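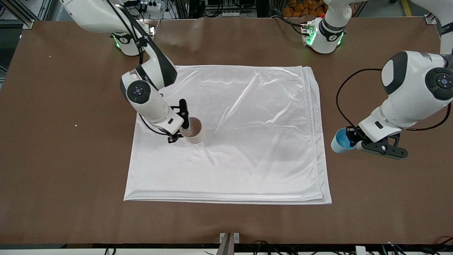 Hurnlow satin table cloth, white: my review after one summer

I bought this cloth in June for the family dinners and I use it now also for small parties with paper cups and cake. My wife wanted linen, I wanted something with shine, so you can guess who had to write the review.

First the good side. The satin is really glossy and the white is a clean white, with no yellow in it. When I take coloured cups, light blue ones or the plain beige, they look very nice on it. The material is soft in the hand and falls well over the corner of the table. I have washed it 7 times at low temperature and the seam is still straight. A spot of blackcurrant juice went out with ordinary soap, which surprised me.

Now the creases. Satin shows every fold, and this one more than my old cloth from Clenilitz. If you store it folded in layers, you will see the lines across the whole surface the next time. I iron it on the back side, with a thin towel between, and it takes me a good half hour. A friend, Si-woo Ryu, rolls hers on a cardboard tube and has less trouble. I have started to do the same.

The second weak point is that it slides. On a smooth table top it moves when a child pulls only a little, and a light paper cup can fall over if it stands on a wrinkle. I put two strips of rubber mat under it and since then it stays better. It would be kind of the maker to put such strips in the package.

About the size: on my large brown table I leave it folded and use it as a covering for the middle part only. I like to see some of the table on both sides. Who wants to cover a big table completely should measure first, because the drawing on the package is not very clear.

The shop sent it quickly, but the first one had a pulled thread near the hem. I wrote to them in the evening and they exchanged it without discussion.

I give four stars from five. For a birthday or a wedding table I would buy it again. For every day I find it too much ironing.

Benedikt Schwaiger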